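Roltside Paired Hand Grippers: three months in

Posted 6 August 2024

I've been meaning to write this up since May, when our pair arrived, and I kept putting it off because I wanted to use them properly first. I'm glad I waited, as my opinion has shifted a good deal (mostly upwards, with one grumble that has only grown).

For anyone who hasn't met them, the Roltside kit is a left and a right gripper that you hold and work yourself, so that a robot arm can later be taught from what your hands did. We paid £709 for the pair, with another £199 for the Ostance software licence, and I'll come back to that licence because I have feelings about it.

First, the good. They are lovely to hold! I have smallish hands and had dreaded something built for a goalkeeper, but the grip sits nicely in the palm and the fingers close with a light, even squeeze. I did a whole afternoon of sorting little parts out of a tub and came away with nothing worse than a stiff neck, and that was my chair's fault. Our old Pluduvari set used to leave me shaking out my wrists every ten minutes.
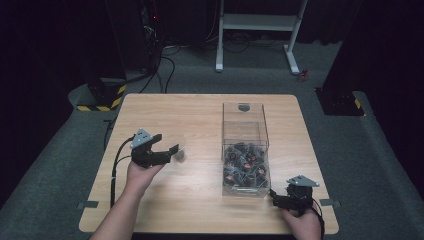

Small items are where I expected trouble, and to be fair there was some at first. You have to unlearn what your own fingertips know. With a heap of tiny bits you want to dig about and feel for an edge, and the grippers don't let you feel very much, so you end up looking harder and going in more slowly. After a week or so it became second nature, and I now catch myself reaching for the biscuit tin in the same careful way.

The software keeps a tidy tally, and ours stood at 3,814 saved goes when I looked this morning. The sales page says to check the finger pads at 3,000, so I did as I was told, and they had a little shine on them but were still gripping well. Spares came from Chaiyaporn in a padded envelope, very promptly, with a handwritten note wishing us luck, and that cheered up a grey morning no end.

Now the grumble, and it's the cables. I do wish they were longer, and softer too. Mine tug whenever I reach across myself, and I've taken to arranging them before every session like somebody laying out a train set. A wireless version would have my money tomorrow.

As for the licence, it renews every year, and the reminder emails begin far too early. The program itself is pleasant enough and has only crashed on me twice.

Would I buy them again? Yes, quite happily. If you're coming from the Pluduvari set, keep your old carry case, as Roltside don't supply one and the box they come in is only cardboard.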